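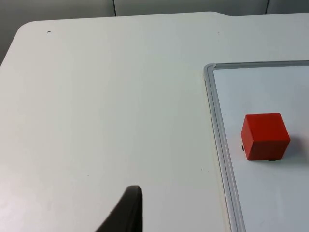
Whiteboard care: what changes this November

Facilities notes, Bainbridge office

The reusable writing surfaces in the Bainbridge and Prestville offices are now on a single cleaning and replacement schedule. Until this month each floor ordered its own supplies, and the two sites used different cleaning fluids, different pens and different rules for when a board was past saving. The new schedule covers wall boards, mobile boards and the loose boards kept in meeting rooms. It does not cover glass panels, which stay under the building contract.

Surface types

Three kinds of board are in use. Painted steel is the oldest and the most common in Prestville. It accepts magnets, and it wears fastest. Melamine boards are lighter and cheaper and do not accept magnets. Their coating is porous, so ink left overnight begins to stain. Enamel steel is the hardest of the three and is the only type that will be bought from now on for rooms in daily use. Melamine will still be bought for rooms booked less than once a week.

To tell painted steel from enamel, look at the label on the back. If the label is missing, check the asset list on the facilities page. Do not scratch a corner to find out. Two boards in Prestville were damaged this way during the spring inventory and had to be written off.

Daily cleaning

Wipe the board with a dry felt or microfiber eraser at the end of each booking. Dry wiping removes most of the pigment but leaves a thin film of the release agent that dry-erase ink contains. The film is useful in small amounts. In large amounts it picks up pigment from the eraser and spreads it as a gray haze.

Paper towels should not be used on melamine. They are abrasive enough to dull the coating over a few months, and a dull coating holds ink.

Weekly cleaning

Once a week the evening crew will wash each board with water and a drop of dish soap, rinse it with a second damp cloth and dry it. Boards should be left for ten minutes before anyone writes on them. Ink applied to a damp surface beads up and then dries in hard spots that are difficult to remove.

Solvent cleaning

Isopropyl alcohol at 70 percent is the only solvent approved for staff use. Apply it to the cloth and keep it off the frame, where it can soften the adhesive that holds the facing to the core. Acetone, glass cleaner with ammonia, and furniture polish are not approved. Polish in particular leaves an oily layer that makes a board look new for a day and unwritable after that.

Permanent marker can usually be lifted by writing over it with a dry-erase pen, waiting a few seconds and wiping. The solvent in the fresh ink dissolves the old. Repeat as needed, then clean with alcohol. Marks older than a month may leave a shadow on melamine whatever is done.

After any solvent cleaning, wash the board with water. Alcohol strips the release film completely, and the first writing on a stripped board is harder to erase.

Erasers and pens

Felt erasers go in the gray collection tray on each floor when the face is fully loaded. Microfiber cloths are washed at 140 degrees Fahrenheit without fabric softener, which coats the fibers and ends up on the boards. Please do not take cloths from the kitchen supply.

Pens are now ordered from Drilurard for both sites. The previous supplier's low-odor pens gave good results on enamel and poor results on melamine, where the ink dried too slowly and smeared. The replacement is an alcohol-based pen with a bullet tip. It has a stronger smell, so a few of the low-odor pens will be kept for the two rooms without windows.

Store pens flat. A pen stored tip up runs dry at the nib and writes pale while still holding most of its ink. A pen stored tip down floods. Any pen that writes pale after being capped and left flat overnight should be thrown away.

Replacement

A board is replaced when any of the following applies: the coating has worn through to the core or the steel; a stain remains legible from across the room after solvent cleaning; the facing has lifted along an edge; or the board no longer lies flat. Bowing is mostly a problem with melamine boards that have been leaned against radiators.

The combined inventory lists 149 boards across the two offices. The budget line allows $400 per wall board, including fitting. Loose boards are charged to the same line. Old steel boards go to the Wekincombe recycling yard, which accepts them with the frame attached. Melamine boards have to be separated from their frames first, so leave them in the loading bay and do not put them in the general waste.

Resurfacing

Several people have asked about resurfacing film. A trial on one painted steel board in Prestville gave a usable surface, but the film trapped air along the lower edge and began to peel at the pen tray. Film will not be used on wall boards. Resurfacing paint has not been tried, and there is no plan to try it, given the curing time and the fumes.

Reporting

Use the facilities form, category "Furniture and fittings," and give the room number and the asset number from the back of the board. Requests entered before 3 p.m. are read the same day. Stained boards stay in service until the replacement arrives.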